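Benden 172 Worktop Oil, 100 ml

A clear finishing oil for solid wood worktops, boards and table tops. It soaks in quickly and leaves a low sheen. One bottle covers a small worktop in two thin coats. Leave 40 minutes between coats and wipe off any excess.

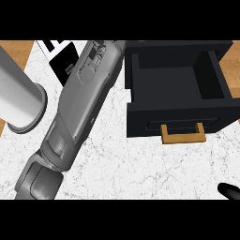
Picture: Leonie Weidemann / Clastside

Not for use on marble or other stone - see our Harms stone sealer instead. Lay used cloths flat outdoors to dry before binning them.

Product code 2843. Next delivery due in June.

3 comments | 12 shares

Related items
Harms Stone Sealer
Rorstead Lint-Free Cloths
Benden Board Wax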